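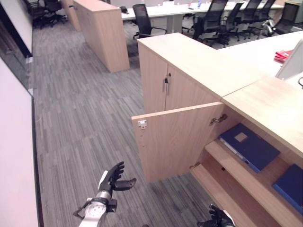
Figure 2. Binder cabinet with left door open, unit at the lower shelves.

4.3 Setting up a binder cabinet for shelf retrieval

Complete this section for each cabinet the Clisto unit will serve. Office staff should be told beforehand which cabinets are included. Once a cabinet is enrolled, requests for its binders go through the records queue, and the records clerk's work shifts from fetching and refiling to approving requests and checking returns.

1. Unlock the cabinet and open the door by hand until it stops. Confirm that the hinges hold it there.
2. Clear the carpet in front of the cabinet. Chairs must be pushed in at the table.
3. Lay binders flat on the shelf, one per position, with the label window up. Do not stack them.
4. Check that each shelf support is fully seated.
5. On the console, select Cabinets > Add and enter the shelf heights.
6. Assign each binder a record number. The unit stores up to 512 records per site.
7. Run Test Reach. Stand clear of both arms until the status reads Idle.

CAUTION: Do not reach into an open cabinet while a request is active. Press Hold on the console first, and wait for both hands to stop.

NOTE: Loose folders are not supported. Staff continue to handle these by hand.

NOTE: At the Ilville office, clerks keep the cabinet keys and can withdraw a cabinet from the queue at any time. Other sites should assign at least two people to this duty before go-live.

Inspect the finger pads every 3,000 grasps. Replacement pads are ordered through Risora.

Section revised Apr 13, 2023. Site contact: Oranuch Ratanaporn. Questions about changes to clerk duties: Domenica Moser.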